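Bamboo mat on the bed in hot weather, and what to do with everything else that ends up on it
Summer House and Bedding board, page 1 of 1

planach_porch wrote:
Hello all, first summer with a bamboo mat for me and I am a convert! We are on the top floor, the heat comes right through the roof, and by April I was already dreading the nights. My question is a fussy one. I fold all our cloth things on the bed, sitting cross-legged next to the pile, and I'm wondering if I should take the mat up first. Do the little tiles snag fabric? I have a couple of thin scarves I'd hate to ruin.

Torkby550 wrote:
Welcome to the club, you will sleep so much better. I'd take it up, though. I pulled a thread in a good blouse on mine (the cord between the tiles had worn through in one corner and I hadn't noticed) and I've been careful ever since. Roll it, stand it behind the door, fold on the sheet. It takes 4 minutes, if that.

drutport_dee wrote:
Oh, I have to disagree with Torkby, and I say it fondly! I never take mine up. A mat is a lovely firm surface to fold on, much better than a squashy mattress, and cloth slides over it nicely as long as you lift the piece instead of dragging it. Run your palm over the mat before you start, and if something catches your skin it will catch a scarf too. Mine is the usual kind with small tan and brown tiles, and I had a length of brown fabric on the go when I took this one.

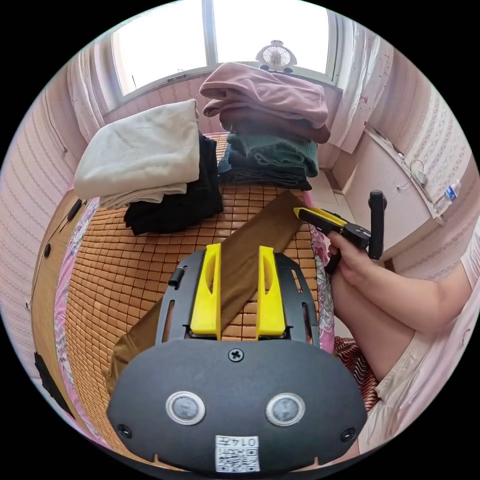
Signe Ekström thought the lifting was good advice for cotton but wouldn't trust it with silk, and said she lays an old pillowcase over the mat for anything fine.

planach_porch wrote:
A pillowcase, of course! I have a whole drawer of odd ones. I'll leave the mat where it is and try that with the scarves.

Torkby550 wrote:
Fine, fine, I'm outvoted, but do check those corners. I'm still rolling mine up.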